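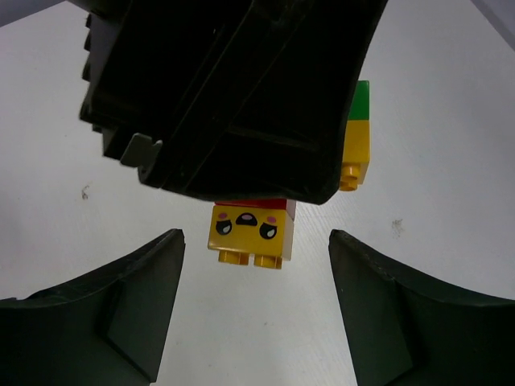

Figure 1. The yellow block with the printed face, between the open fingers.

Building a Pick-and-Place Arm at Home
Handout 4: Fingers, Blocks and the First Slow Runs
Flulledden Evening Workshop, February session

Welcome back, everyone! By now your Paltton kit should have its wrist wired and its gripper opening and closing when you ask it to, and if it doesn't, please come a little early next time and we'll sort it out together over coffee (it is nearly always the small connector behind the wrist). I've been looking forward to this part of the course all winter, so forgive me if I ramble.

Start with the fingers. Set the opening to 80 percent in the Gakow control panel and leave it there while you learn to steer. Then set the approach speed to 50, and wait 500 milliseconds after the arm stops before you close. I know that feels like forever when you're excited, but my own arm at home still sways a bit on its clamp, and the pause has saved me a great deal of chasing things across the floor.

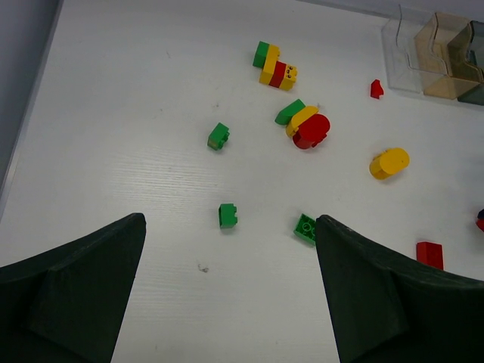 Figure 2. Blocks spread over the white table, some joined and some single, with a clear plastic container at the upper right.

For your first try, pick a single brick well clear of its neighbors. Joined pieces can wait until Handout 5, where we talk about which part to hold. Do 11 slow runs from the same starting pose and write down where the arm stopped each time, even the bad ones. Please don't change any settings halfway through!
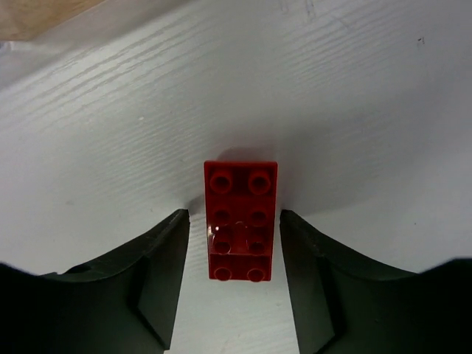
Centering is the skill I'd most like you to take home from this session. Lower the arm beside the brick, stop, and compare the space on the left with the space on the right before you close anything. With the red brick standing between the two fingertips and a small gap on each side, you can still nudge the wrist over without touching the plastic. Look out for glare too, like the white patch over some of those studs, and try moving your lamp if your camera program loses the outline.

Before next time: finish your run sheet, tighten the finger screws, and read the Sauerland notes on grip force up to the first worked problem.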